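January, afternoon. Gripper comparison, Okar jaws against the Lozano ones, both arms on the table. Task: pick one thin wire and put it in a basket. Controller rate stays at 100 Hz for both.
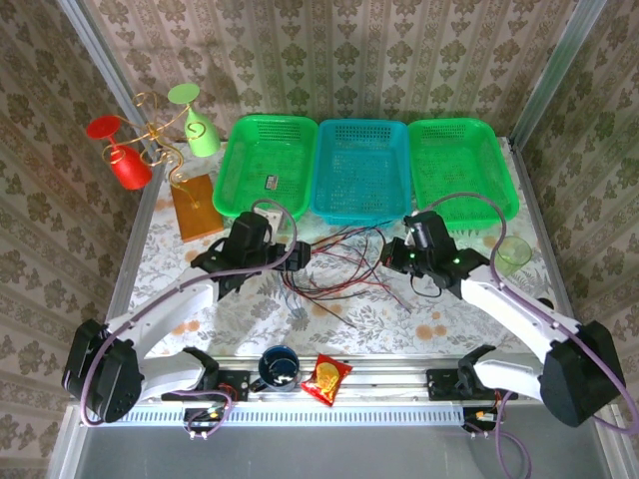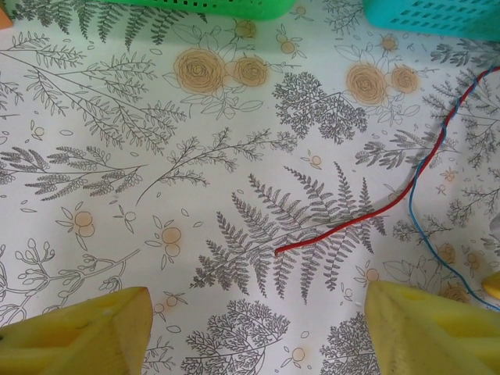 I set the closing force limit 3 steps lower before the next series. With the old value the motor current was climbing too early. Plan is 27 picks for each gripper, same start pose. Still to ask Zarnadton for the longer wrist cable.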